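Notebook, December, bench 2
Paper and board moisture, Demirberg stock

Started 9:40. Continuing the curl question from the last batch. Mathis Collet thinks the board bends toward the side that was coated first. I still think it is the grain direction, and the storage is making it worse.

Cut 3 strips along the grain and 3 across from sheet 2047. Weighed them, put them in the humidity box at the Jacquet setting, and left the lid clipped. The scale drifts when the door is open, so I re-zeroed before each strip.

Tissue goes on the same list. Fitriani Wijaya wants to know if the Pemum tissue picks up water faster than the old one when both sit next to board. My guess is yes, because it is thinner, but I have no numbers yet.
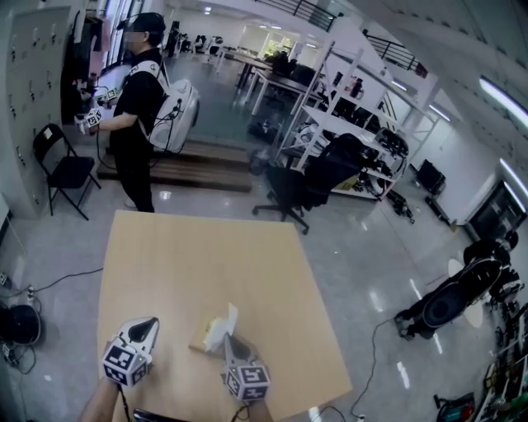

Tissue and board on the light wood table.

11:15. First pull. Cross-grain strips have a visible bow, long-grain strips are close to flat. That fits grain. It doesn't rule out coating, as all six came from the same face of the sheet. Should have marked top and bottom before cutting. Marked them now in pencil from the offcut, which matches on the trim line.

Box read 2 points higher than the dial. Stelance sent a new probe last month and it is still in the drawer — fit it before the next run. 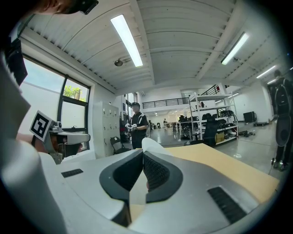

Second pull at 1:30. Cross-grain bow is bigger, and one strip has started to twist toward a corner. The twist may be from my cutting, the blade was dull by then. Changed it. Weight gain has slowed on all six, so another hour in the box is probably enough.

Mathis came by and looked at the twisted strip. He wants the test repeated with uncoated board from the same mill. Fair point. There are 19 uncoated sheets left on the lower shelf, please don't use them for packing.
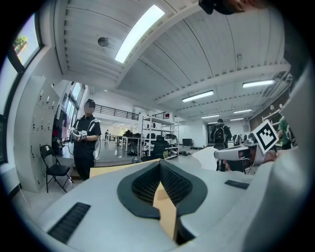

Flat tan piece upright, edge of a box behind on the left.

To do: fit probe, cut uncoated set with top face marked, ask Demirberg which side they coat first. Tissue weights still open.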